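2024-11-19

Home late, shoes still on, writing this before I forget half of it. The open day at Sterutum was so good! Tyyne Mustonen had put my name down weeks ago and I nearly gave up my spot over the 60 minutes of bus each way to Lurkosbridge. I would have kicked myself.

The part I went for was the computer recycling bench. They want the arm to help take old desktops apart, drives first, then the boards. I'd pictured something huge behind glass, and instead we could stand right up by the table with the case wide open and all those wires in there. I kept leaning in until Jarrah Rakena (he ran our group, very patient) asked me to please mind my scarf. 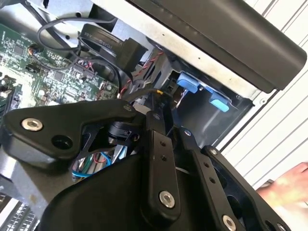 I asked him far too many questions. Cables are the hard part, he said, much worse than screws, as no two people ever tuck them away the same way. I thought of the tangle behind my own desk and felt a little guilty. He also told us they have 146 old machines lined up to practice on, and that the blue tabs on the drive carriers are his favorite thing in any computer. I get it! Big, bright, made for fingers. 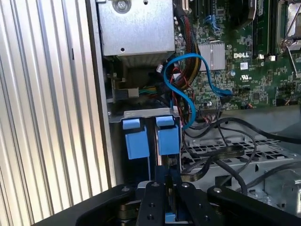 The gripper by the blue drive carrier, Dell board behind.

Bukola Idahosa gave a short talk afterward about sorting the parts and I took two pages of notes, mostly arrows. Coffee was terrible, cardamom buns very good. Tyyne wants to go again in December and I've already said yes. Must ask her whether we can bring my old tower from the closet.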